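Comparing two hand-held grippers on soft items

Clothing is a good test for a gripper tool because it folds, slips and hides its own edges. These steps compare two hand-held grippers with wrist cameras, the Tillmont and the Zarside, before you choose one for recording.

1. Charge both tools and wipe the lenses. Set both cameras to the same exposure and lock it.

2. Pick your items. Ours were knitwear and a bag with a strap. Ribbed knit is worth including – the fine lines show up poor focus quickly.

3. Record 15 short clips with each tool. Change the angle between clips and include a few from low down, looking up.

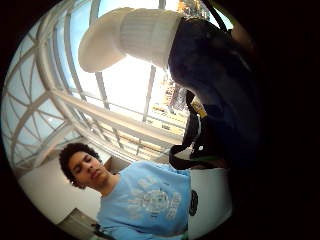
4. Check the glare. Under a glass roof the sky can wash out to white in the middle of the view. If you can still make out the ribs of the knit, the exposure will do. If not, bring it down one step and record again.

5. Check the edges. Dark fabric blends into the black border of a wide lens, so keep the part you mean to grip near the centre.

6. Swap operators and repeat. Danai Christodoulou and Itzel Galindo each did a full set, 17 minutes per tool.

Save the clips in separate folders, one per gripper, with the exposure setting in the folder name.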